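Museo Escolar de la Vida Diaria Jernodia
Cuadernos para primaria

La mesa y sus objetos: los cubiertos y la bandeja

Todos los días, antes de comer, alguien pone la mesa. Es una tarea tan habitual que pocas veces nos detenemos a observarla. En este cuaderno, los alumnos y alumnas de primaria encontrarán información sobre algunos objetos que usamos en casa y en el comedor del colegio: de qué están hechos, cómo se llaman sus partes y dónde se colocan.

¿De qué está hecho un tenedor?

Muchos de los tenedores que usamos son de acero inoxidable. El acero es una mezcla que contiene sobre todo hierro y un poco de carbono. Para que sea inoxidable se le añade otro metal, el cromo. El cromo forma en la superficie una capa muy fina, invisible a simple vista, que protege el metal del óxido. Por eso un tenedor puede lavarse una y otra vez sin estropearse.

El acero pulido refleja la luz, de modo parecido a un espejo. Si miras tu cara en una cuchara limpia, verás que por un lado apareces del derecho y por el otro, del revés. Eso ocurre porque la cuchara es curva.

Las partes del tenedor

La parte larga por la que se sujeta se llama mango. Las puntas reciben el nombre de dientes o púas. Los primeros tenedores que se usaron en la mesa solían tener dos dientes, y con ellos era difícil recoger alimentos pequeños. Con el tiempo se hicieron tenedores de tres y de cuatro dientes, un poco curvados, que permiten tanto pinchar como recoger.

¿Para qué sirve una bandeja?

La bandeja es una pieza plana que se utiliza para llevar varias cosas a la vez. Su borde levantado ayuda a que los vasos y los cubiertos no resbalen hacia fuera. Las esquinas redondeadas son más fáciles de limpiar y menos molestas si alguien se golpea con ellas.
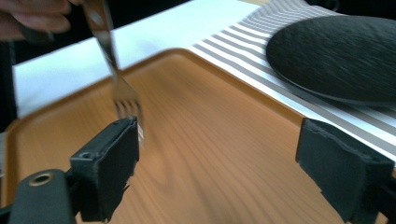 OBSERVAMOS LOS MATERIALES

El tenedor de acero inoxidable tiene cuatro dientes. La bandeja es rectangular, de un tono entre naranja y ámbar, y su superficie lleva un dibujo de vetas de madera. Las vetas son las líneas que aparecen al cortar un tronco y están relacionadas con la forma en que creció el árbol. Los fabricantes imprimen a menudo ese dibujo sobre otros materiales, de manera que no siempre basta con mirar un objeto para saber de qué está hecho. También se puede pesar, tocar o leer su etiqueta.

En la tela se distinguen rayas grises y blancas. Las telas rayadas se consiguen muchas veces tejiendo hilos de distinto color, aunque las rayas también pueden estamparse después.

¿Dónde va cada cosa?

En una mesa puesta a la manera tradicional, el plato ocupa el centro. El tenedor se coloca a la izquierda. El cuchillo va a la derecha, con el filo hacia el plato, y a su lado se pone la cuchara. El vaso se sitúa arriba, a la derecha. La servilleta puede ir a la izquierda o sobre el plato.

En otros lugares del mundo se come con palillos, con pan o con la mano, y cada costumbre tiene sus propias normas de cortesía.

Para llevar los cubiertos con seguridad

Lávate las manos antes de empezar.
Sujeta los cubiertos por el mango.
Camina despacio y no corras con ellos en la mano.
Lleva la bandeja con las dos manos.
Pide a una persona adulta que se ocupe de los cuchillos afilados.

Vocabulario

Inoxidable: que resiste la oxidación.
Púa: cada una de las puntas del tenedor.
Veta: línea o franja que se distingue en la madera o en la piedra.
Mantel individual: pieza que se coloca bajo el plato de una sola persona.

Actividad para el aula

Elige un objeto de tu cocina y dibújalo en una hoja. Escribe el nombre de sus partes y el material del que crees que está hecho. Los trabajos pueden entregarse en la recepción del museo hasta el 11 de octubre, y se expondrán en la sala Pilik.

Textos: Beca Dafis. Revisión pedagógica: Higinio Ocampo.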